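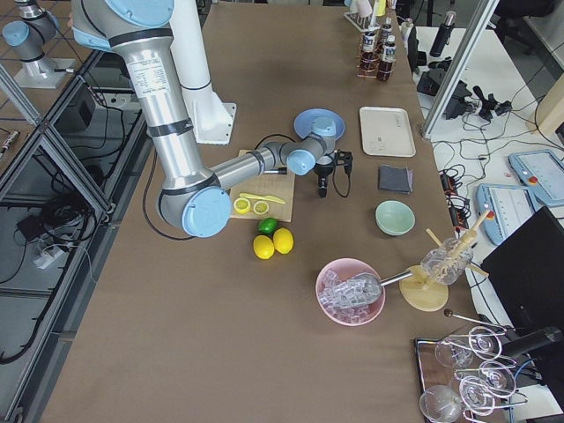
According to Damián Mansilla, a safety rule that can't be checked in under a minute is a wish, and our first draft had 14 of them. He wrote that in the margin of our proposal, next to the section we were most proud of. We left the section in for another two weeks before we admitted he had a point.

Project report: Do written rules change how people work around a tabletop robot arm?
Team Ballent, submitted 27 Sep 2026

Why we picked this

Every lab we have been in has a sheet of rules on the wall. Ours is called the Jaber sheet, after the course project it was first written for. New students sign it. We wanted to know if anyone follows it after signing, and if following it does any good. The usual answer is that of course it does. We found very little behind that answer.

The work cell we looked at is set up for bar and kitchen tasks. The arm has a two-finger gripper and works over a long table covered in brown paper, with a cutting board, a plastic knife, lemons, a bowl of clear plastic ice cubes, and wine glasses upside down on a wire rack. A second arm stands behind a glass partition. The teach pendants are kept on a white work surface to the side of the table.

What the rules say

The Jaber sheet covers four areas: who may be near the arm while it moves, where the pendant must be, how objects are laid out, and what gets written down after a session. Some of it is clear. "The person running the arm holds the pendant" can be checked by looking. "Keep the area tidy" can't. There are black cables all over that side surface, near the pendants. Is that untidy? One of us said yes right away. The other said those cables are the equipment, and there is nowhere else for them to go. The sheet doesn't settle it, so in practice the rule means whatever the person in charge that day thinks it means.

The rule on breakable items has the same problem. It says they should be "away from the path of the arm." The arm's path changes with the task. If the task is to pick up a glass, the glass is in the path on purpose.

What we did

We watched sessions and marked each rule as followed, broken, or can't tell. In all we made 107 marks. We had planned on more, but the cell was booked for another class for most of the first month. Both of us marked every session separately and compared afterward.

"Can't tell" was the most common mark by a good margin. We did not expect that and at first thought we were doing it wrong. We rewrote the marking guide and went back over our notes, and the result hardly moved.

We then wrote a shorter sheet, which we called Ultia, with 8 rules. Each one names a thing and a place, or a person and an action. For example:

Pendant in hand before the arm is enabled.
No hands over the brown paper while the arm is enabled.
If an object has been moved by hand, say so out loud before restarting.
Write down every stop, even the ones you think were your own fault.

What we can and can't claim

With the Ultia sheet, we agreed with each other much more often. That is a result about us as markers. It does not show that anyone was safer. No one was hurt under either sheet, so we have no injuries to compare, and we are glad of it. We also can't rule out that people behaved better when they saw two students standing there with clipboards - we would have.

There is also the Adunen checklist, an online form that our department wants to bring in by December. It has a box for every rule and won't let you submit until all of them are ticked. We tried it on a practice session. Filling it in took some 2 minutes, and we could have ticked every box without looking up. We don't think a form like that measures much besides patience.

What we would change

The last rule, about writing down every stop, was the one people skipped most. They told us it felt like confessing. We think the log should drop the name column and keep only the time, the task and what the arm was doing. We asked for this change and have not had an answer yet.

Our marking guide and both sheets are in the appendix. The raw marks are in a separate file, including three sessions where we disagreed and never worked out who was right.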